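Our team project for the robotics class finally has a table, a task and a deadline, so I'm going to keep a running thread here. Mostly for the four of us, partly for anyone at another school doing the same unit.

The assignment: two arms, one table, and a set of ordinary kitchen things. The arms have to put small objects into a bowl and take them out again, with no person touching anything once the run starts. The class calls the task Bondano. I don't know where the name came from. It was on the handout.

Our team is Clemia. The other team is Kettunen. We share the workspace and swap at noon, which means every morning starts with putting the table back the way we had it.

Scoring is simple. One point for an object that ends up in the bowl, one for an object that comes back out and stays on the table, minus one for anything that goes over the side. Moving the bowl off its mat ends the run. That last rule has cost us more than all the others put together.

We have to log every attempt, good or bad. As of this morning we're at 396. The log is one long spreadsheet with a column for what went wrong, and the most common entry in that column is "bowl."

The reason is boring. Our bowl is light. If a gripper comes down a little off center it catches the rim, and the bowl slides before the force limit kicks in. We talked about swapping in a heavier one, but the handout says the object set is fixed, so we have to fix the motion instead.

What we changed today: the arm no longer comes in at an angle. It goes up to a set height, moves over, and then drops straight down. Slower, but the path is a lot easier to predict. I wrote that part and Spyros Gashi wrote the part that decides when to let go.

We also lowered the height where the arm waits between moves. It used to park way up high, and every trip down added time. Now the fingertips wait close to the tabletop, off to the side of the mat. 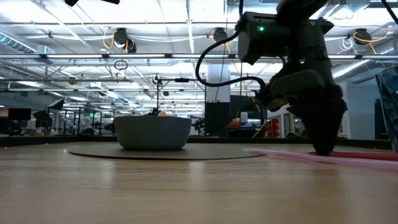

Spyros replied that the lower wait height is fine for the bowl but he'd like it raised again before we try anything tall, and that he'd rather lose a second per move than rewrite his release code in August.

Fair point. I've made it a setting in the config file, so we can have one height for bowl moves and another for everything else. It's called wait_height and the default is the old value. Please don't edit the default.

Someone asked which software we're running. The class uses a package called Nornari for planning. It comes with the course and I don't think you can get it elsewhere. It handles the two arms as one system, which sounds like it would save you work, and mostly it does, but it also means a mistake on one side stops both.

We found that out on attempt 398. The right arm threw a joint limit warning while the left one was halfway through a grasp, and everything froze. You then have to back each arm out by hand in the right order. The order is on the card taped inside our binder. Left first, then right.

A few notes on the swap, for our own team:
Mat goes down first, bowl second, everything else after.
Check that the bowl is centered before you home the arms.
Write down who did the setup. If a run fails on the first move it's nearly always the setup.

Next problem: sharing the middle. With one arm at the bowl, the other has to be close enough to take the next turn but far enough away that they don't touch. Our first version kept them so far apart that each turn took 13 seconds, and most of that was travel.

The fix was to draw a boundary around the bowl and let only one arm inside it at a time. The other arm can come right up to the line. When the first arm leaves, it sends a "clear" message and the second one goes. Kind of like a one-lane bridge.

We argued over how wide the boundary should be. I wanted it the size of the mat, because then you can check it by eye. Spyros wanted it smaller to save time. We tried both, and the smaller one worked until it didn't — the fingers bumped on attempt 403. No damage, but we went back to the mat.

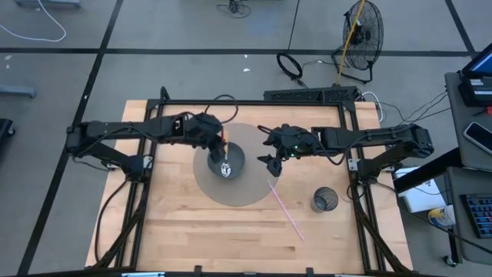

Taking turns is now the part of the project I trust most. We ran the handover over and over this afternoon and the messages came through in the right order each time, including when I delayed one on purpose. The position we aim for has the left gripper pointing down into the bowl while the right one hangs open just past the edge of the mat, and that gap is the one to check if you're doing setup tomorrow. If the right arm is waiting over the mat, stop and redo the homing.

Someone from Kettunen asked if they could use our boundary code. We said yes. The rules allow sharing between teams as long as you write it down in the report, and they already helped us with the calibration script, so it evens out.

What's still bad: thin things. The straw is the worst item in the set. It rolls, it bends when you squeeze it, and our grip setting is the same for every object right now. Spyros wants a separate setting for each item. I think two would be enough, one soft and one firm. We'll test both before anybody writes more code.

Also bad: the release. The arm opens its fingers at the right place, but sometimes it starts going back up before they're all the way open, and the object comes along for the ride. A short pause fixes it. We just haven't decided how long the pause should be.

We finished the day at 406 attempts. The final check is 3 runs in a row, scored by the instructor, and we only get one try at it. I'd like to stop changing the motion code soon and spend what time is left on practice runs.

Tomorrow's list, in order: grip settings, release pause, then full runs until noon. I'm doing setup, Spyros has the log. Whoever gets in first, please start the controller before you start the planner — it doesn't connect properly the other way around.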